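Grasp Faults in Automated Towel Folding: Report on the Tulleck Cell
Submitted by Desta Birhane, final-year project in mechatronics

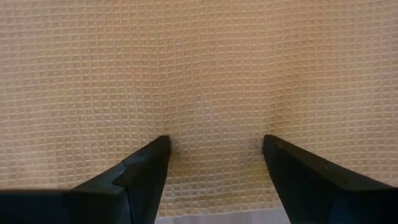 1. Background
The Tulleck cell was built to pick up and fold waffle-weave cloths using a two-finger gripper. The vision program, Wubshet, selects a grasp point between two folds in the fabric. This report concerns a fault recorded during the December trials.

2. The fault
In a series of 20 attempts, the gripper closed without holding the cloth on 7 occasions. In two of these the arm continued downward after the fingers had met the table, and the force limit did not stop it. The supervisor pressed the emergency stop both times. There were no injuries. One fingertip was chipped and has been replaced.

3. Findings
Wubshet estimates cloth height from the raised ridges of the weave. Where the cells were pressed close together, the estimate came out low by about 2 mm. The force limit had been entered in the Bravska controller under the wrong unit, so the arm was permitted far more force than intended. The second error was ours, and should have been caught at the pre-trial check.

4. Corrective action
The limit was re-entered and tested against a foam block before power was restored to the arm. Approach speed was lowered to 20 mm per second near the table. A further series has not yet been run – the cell remains locked out until the laboratory supervisor has signed the revised risk assessment.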